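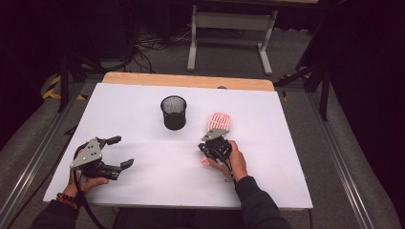

Session 4: looking after the hand-held grippers

Right, pads first, as they're what you'll be changing most. I peel mine once the edges go ragged, wipe the finger with a dry cloth and leave the new pad under a clamp for 45 minutes. Don't rush that bit! (I have, and spent the afternoon re-sticking the lot.) 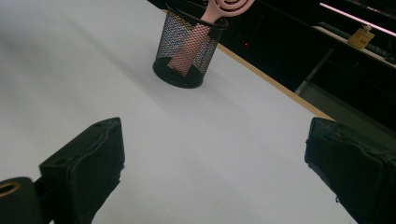

Next, check that both fingers close square. Squeeze slowly and watch the tips meet. If one leads, slacken the screw on that side, nudge it and try again. The Larnent sheet wants 60 squeezes before you sign a pair off, and yes, I do them all.
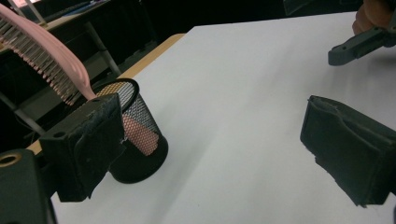 Cables last. Leave enough slack at the wrist to turn your hand right over, then write the pad change in the Ovine log, left and right separately please. Spare pads are in the drawer marked 167.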